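Forum > Software > Grasping and Policies

Wrist cam policy closes early on small parts, fine on everything else

Asked in November. Tags: imitation learning, wrist camera, latency, action chunks, gripper

Hi all, long time reader, first time asking. I have a tabletop arm with a two-finger gripper and I'm training a policy on demos I teleoperated myself. Recording goes through Dundana, training is a pretty stock action chunking setup, and the whole thing runs on one desktop under my bench. I've got 638 demos, mixed tasks: cutlery, sweeping-up stuff, folded clothes, little plastic caps. Input is the wrist camera plus joint positions, nothing else.

Big stuff works great! The caps are driving me up the wall. The arm goes to the right place, lines up, and then the fingers close too soon and end up shut just short of the part. Sometimes it then hovers there closed like it's proud of itself.

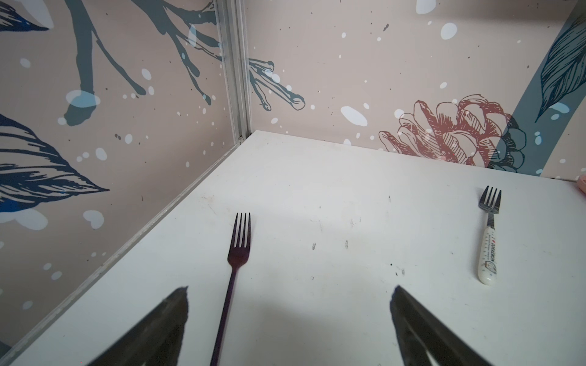 My first guess was that the policy just can't see well enough, so I went back through the recordings to check what the network gets. I resize everything before training, and I figured the detail was going with it. But for the bigger items I don't see how that matters. A fork with a white handle next to a dark all-metal one is still two obviously different forks after the resize, even if the DORAEMON lettering on the white one turns to mush, and it picks the one I trained for. So recognition seems okay, and I'm leaning toward something in the timing or in how I label the gripper. Right now the gripper is a single number from 0 (closed) to 1 (open), same loss as the joints, and I predict chunks and run the entire chunk before I ask for a new one.

Other things I tried, in no particular order:

Lowered the learning rate. Nothing.
Trained longer. Slightly worse, I think? Hard to tell.
Threw out the demos where I fumbled. Helped the clothes task, did nothing for the caps.
Slowed the arm down at playback. This one helped a bit, and I don't get why.
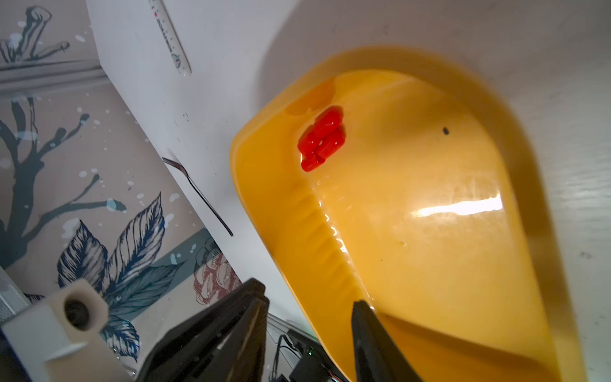 Should I be recording a lot more cap demos before I touch the code?

I'd hold off on that. If slowing playback changes the result, your data probably isn't the first problem, and more of it will only teach the policy the same bad timing with more confidence. Do the delay check below first. It takes an evening, recording takes a week.

(I'm the first answerer, the site folded my comment up into the question. Full answer follows.)

Answer 1 (accepted)

Okay so I had nearly this same thing on my own arm last winter and it was latency, plain and boring. Your camera frame gets a timestamp when it arrives in the recorder. Your joint readings get one when they're read. Those are different amounts of late! On my setup the image was 200 ms behind the joints by the time both got written to the same row. So the policy learns "when the picture looks like THIS, close," except the picture is from a moment ago and the hand had moved on by then. With a shirt you'd never notice. With a small part that's the entire width of the part and then some.

Quick check: hold the gripper still in front of the camera, command one fast open, and log the command time, the time the finger encoder moves, and the row where the fingers first look open in the image. Do it a few times. If the image row comes late by the same amount every time, you've found it, and you can shift the images back by that much in your existing data without recording anything again. If it jumps around, you need to fix the capture side first (mine was a USB hub, of course it was).

Then, separately, stop running whole chunks. Predict the long chunk, run the first 3 steps, ask again. It costs you more inference, but the arm gets to correct itself near the part, right where you want it looking.

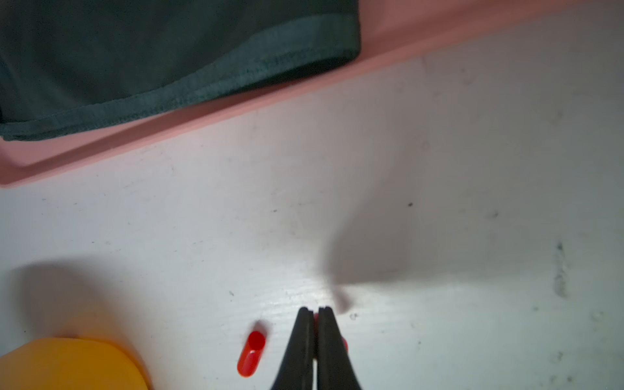 Once those two are sorted I'd look at the gripper label. A single 0 to 1 number with the same loss as the joints is asking for mush, since half the time the network hedges and gives you 0.6, and your driver has to do something with 0.6. I turned mine into an open/close class with its own loss, and added a little hold so it can't flip back until 3 control steps have passed. No more chattering. You lose partial openings, so if one of your tasks needs a half-open hand, keep the number and put a threshold on it for the caps only.

Oh, and look at your demos for the very end of each reach. I had a habit of squeezing the trigger while I was still moving in. It looks smooth when you watch it back but the policy copies it faithfully, and it has worse aim than you do. Pause before you close. It feels silly and it works.

If you want to plot the offset, Predine has a view that puts the image and the joint traces on one timeline. You have to turn off its "align on load" box or it'll helpfully hide the very thing you're looking for. Ask me how I know.

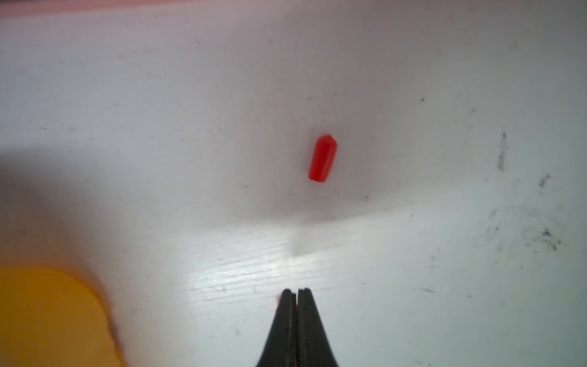

Lu: tried the open/close class idea on mine tonight and the hovering is gone, but now it sometimes closes on nothing at all and carries on to the drop pose as if it had the part. Do you check the grip somehow or just let it go?

Reply from the answerer: I check finger width after the close. If the fingers came all the way together there's nothing between them, so open, back up a little, and let the policy go again. It lives outside the network, it's maybe ten lines. Just make sure your "all the way together" number comes from your own gripper, and redo it if you change the fingertips. Thin things like a fork handle can land pretty near the closed reading, so measure one of those too.

Answer 2

Get a depth camera. Wrist RGB is never going to be good enough for small parts, glare on a white table will ruin it every time. I switched and never looked back.

Comment from the asker: I might someday, but it does reach the right spot, so I don't think seeing it is my issue? And I'd have to redo all the demos.

Answer 3

Adding to the first answer. If you're on Dundana check whether your config has the frame buffer set to keep old frames. Mine did by default on the version I installed, so every image was stale before it even got written. I set the buffer to one and most of the delay went away. There's a thread on the Uvirport board with the exact line to change, search "stale frames." I haven't tested it with more than one camera.

Also agree about the pause before closing. I'd add that you want some demos where you start a bit off to the side and fix it on the way down, otherwise it has never seen what "slightly wrong" looks like.

Update from the asker

It was the delay! Did the fast open test and the image row was late every single time by the same amount. Shifted the images, retrained overnight, and by 7 in the morning I had it picking caps at full speed. Not every time, but way more than before. Slowing the arm down makes sense now too, it had less distance to be wrong by. Still running whole chunks, going to change that next and then do the gripper class. I'll post the shift script once I clean it up, it's ugly right now and has my home folder path all over it.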